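About Zotier Traffic Defense

Hi, and thanks for stopping by! I'm the person behind Zotier, a one-lawyer office in Arnusstead that handles traffic tickets, license suspensions and the smaller kinds of criminal charges that start with blue lights in your mirror.

I opened the doors 12 years ago with a secondhand desk and a phone that didn't ring much. Before that I sat on the other side of the courtroom, prosecuting speeding and careless driving cases (a lot of them, often 50 in a morning). I got tired of watching people plead guilty to things they didn't understand, usually with a boss waiting on them at work. So I switched sides – and I've been much happier for it.

The office is on the second floor of the Bagheri Building, right over the shoe repair place. Parking is around back. If you get a ticket while you're visiting me, I'm afraid that one's on you. 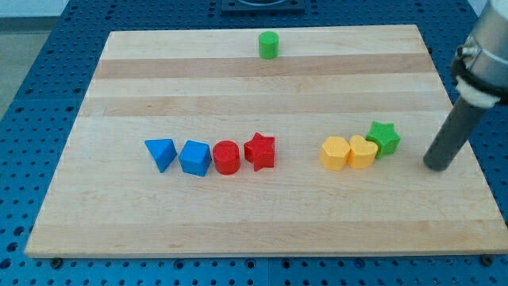
Do I have to come to court if you're representing me?

For most plain speeding tickets in Arnusstead, I can appear for you and you can go to work like normal. If your license is at risk, or the charge is a misdemeanor, plan on being there with me. I'll tell you which kind you have the first time we talk, and that first call is free.

I charge a flat fee and put it in writing before I do anything. You won't get a bill for every email. I keep my own calendar, I answer my own phone most days, and when I'm in a hearing you'll get my voicemail and a call back the same afternoon.

What I won't do is promise you a result. Some cases get dismissed, some get knocked down to a lesser charge, and some end with a fine and a long talk about cruise control. You'll hear what I really think, even if it's "just pay this one."

I also teach a free evening class for new drivers at the Giso Center every May. It started with 18 teenagers and a box of donuts, and now the parents stay too and ask better questions than the kids do!

Call or come by Suite 3573. Bring the ticket, both sides of it, and any letter you've gotten from the court.

Page last updated 5/30/19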